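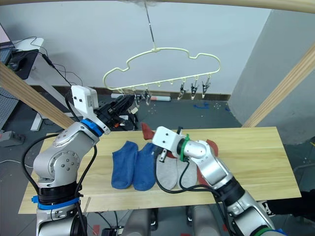 Thorlacius

Tralar Socks and Clips
README and data card, second release
Last edited Tue 19 October

Summary

Tralar Socks and Clips is a set of written records on laying out socks and pegging them to small clip hangers. Each record covers one layout: which socks were put on the table, in what order, which hanger was hung over them, and where each sock was meant to go on it. The release holds 260 records. They draw on 43 pairs of socks and nine hangers. Everything is in plain text and opens in any editor or spreadsheet.

The first release used free text for colours and positions. That made it hard to search, and the same sock could appear under several names. The second release replaces free text with fixed terms wherever a fixed term was possible. Old record numbers have been kept.

Files

layouts.csv: one row per layout, 260 rows plus a header.
socks.csv: one row per pair, 43 rows plus a header.
hangers.csv: one row per hanger, nine rows plus a header.
terms.txt: the words allowed in each fixed field.
changes.txt: corrections made after the first release.

All files are UTF-8 with comma separators. Text fields containing a comma are in double quotes. Empty means not recorded. A dash means the field does not apply.

Socks

Pairs are listed by length, main colour, second colour, toe colour and wear. Length is ankle, crew or knee. Ankle socks make up the largest group.

Colour is restricted to 10 terms: white, light grey, dark grey, black, blue, green, yellow, red, brown and mixed. A reddish-brown sock goes under red, with brown as its second colour. Pale blue and navy are both blue, and the difference is given in the note field where it matters. Earlier rows used "wine", "rust" and "brick" for socks that could not be told apart in the drawer, and these have been merged.

Each pair has one number, and the two socks in it are given the suffixes a and b. The suffixes have no left or right meaning. Most of the socks are not shaped for one foot, and the few that are have "footed" in the note field.

Wear is graded new, worn or thin. Thin means that light shows through the heel when the sock is held up to a window. Socks with a hole were taken out before numbering. One pair, number 31, developed a hole later and is marked withdrawn; its layouts remain in the set.

Hangers

A hanger here means a plastic or wire hanger with hanging clips for small items. Ordinary coat hangers are not covered. The fields are outline, colour, material, clip type and whether the clips can be slid or moved.

Outline takes one of these terms: bar, ring, square, cloud, other. The pale yellow hanger is plastic and entered as cloud. It has hooks along the lower bar and takes clothespin clips with metal springs. The hooks let clips be gathered at the two ends, leaving a gap in the middle, and the clip_spread field records this as "ends". The other values are "even", "left", "right" and "bunched".

Clips that had lost their spring were replaced from a bag of spares. Replacement clips were not matched for colour. If a layout depends on a particular clip, use clip_side and clip_index together, as neither is enough alone.

Layout of the table

Socks are laid in a row on a light wooden tabletop, parallel, with both socks of a pair next to each other. The row order is recorded from left to right as seen from the front edge. A row of blue, light grey and red pairs is written:

blue a, blue b, light grey a, light grey b, red a, red b

The gap between pairs is not measured. It is given as touching, narrow or wide. Narrow is less than the width of a sock. Overlaps are allowed only where overlap is set to yes, and the upper sock is then listed first.

The hanger hangs above the table. Its height is set so that a crew sock held by the cuff clears the wood. Knee socks do not clear it, and layouts with knee socks have drape set to yes.

Fields in layouts.csv

layout_id: number, never reused.
row_order: pair numbers with suffixes, left to right.
hanger_id: matches hangers.csv.
clip_spread: see Hangers.
clip_side: left, right or centre.
clip_index: counted inwards from the nearer end.
hold_point: cuff, toe or middle.
order_rule: outer first, inner first, by pair or none.
overlap: yes or no.
drape: yes or no.
note: free text, mostly empty.

hold_point is the part of the sock intended for the clip. It says nothing about where the sock is picked up. Socks are often lifted at some other point and turned on the way, and the two were confused in the first release.

Sample row

118, "14a 14b 22a 22b 07a 07b", H4, ends, right, 1, cuff, by pair, no, no, -

Known problems

Blue is over-represented. Much of the stock came from two multipacks bought together.

Clip index is unreliable on ring hangers, where there is no end to count from. The count on those starts at the clip nearest the front edge and runs clockwise from above.

Light grey and white were judged under ceiling light. Two pairs may be in the wrong group. They are flagged with "check" and should be left out of any work on colour.

The note field of the older rows contains abbreviations that no longer have a key. "Lp" is thought to mean loop. "Sd2" is unknown.

No record gives drying time, fabric weight or fibre content. Labels on socks wash out quickly and too few could be read.

Suitable uses

The records suit work on sorting and pairing, on the order in which a clip hanger is filled, and on keeping a hanger level. For balance, filter on order_rule and compare outer first with by pair. They are a poor source on laundry habits in general, as the rows were composed for variety and do not follow any real wash.

Checks

Every pair number in layouts.csv exists in socks.csv. Every hanger number exists in hangers.csv. Run the same check after any local edit; most faults reported with the first release were typing errors in row_order.

Planned changes

Gloves and small cloths will be added in November as separate files with the same hanger numbers. The sock files will not change format.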